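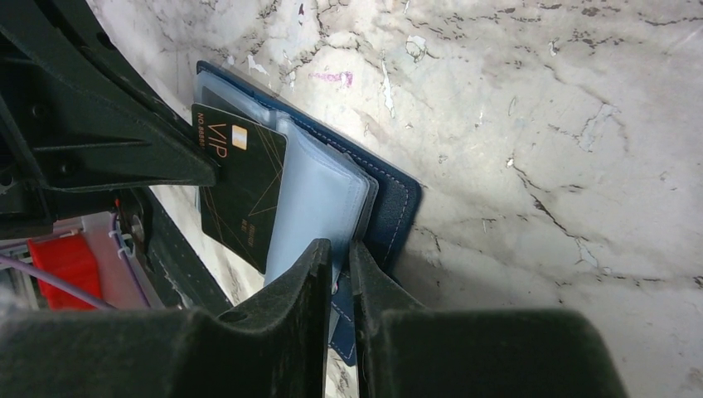
3. The Lomgate tramway after closure

Journals > Transport and Local History > Articles

3.1 Sources and method

The Lomgate tramway carried slate to the wharf at Tavares until its owners gave up the lease. The company's minute books are lost for the last four years of working, so this section relies on rate books, sale notices and interviews with local families. We held 30 interviews, most of them in people's homes, and each was checked against the rate books where a name or a plot could be matched.

Holders of season passes on the line were issued with a numbered card, and 6 of these survive in private hands. They give the stations by their older spellings, which helped us to date two of the undated timetables. Neither timetable shows a Sunday service.

3.2 The track bed

The rails were lifted from the wharf end first. By September of that year the buyer, a scrap dealer trading as Emex, had cleared the lower section as far as the road bridge. The upper section stayed in place for another three years because the quarry still used it to move waste. Sleepers were sold locally, and many went into garden walls and sheep pens.

Ownership of the bed itself is harder to follow. It was split into more than 4 lots, and the boundaries in the sale notice don't agree with those in the rate books. Where they differ we have used the rate books. The plot below the engine shed appears under two owners at once and is left out of Table 2.

Figure 3. Blue wallet-like holder, partly open on a marbled tabletop.
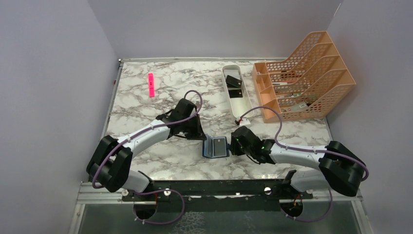 Geum-ok Ki takes a different view of the upper section, arguing that the quarry had stopped using it well before the lifting and that the delay came from a dispute over the price of the rails. Letters from the Fovov quarry office support part of this, as they mention an unpaid bill, but they don't say when the last wagon ran. We have kept the later date for now.

Shares: 6 | Comments: 3

Contact the editors | Copyright Arif Sitompul and Geum-ok Ki | Back to top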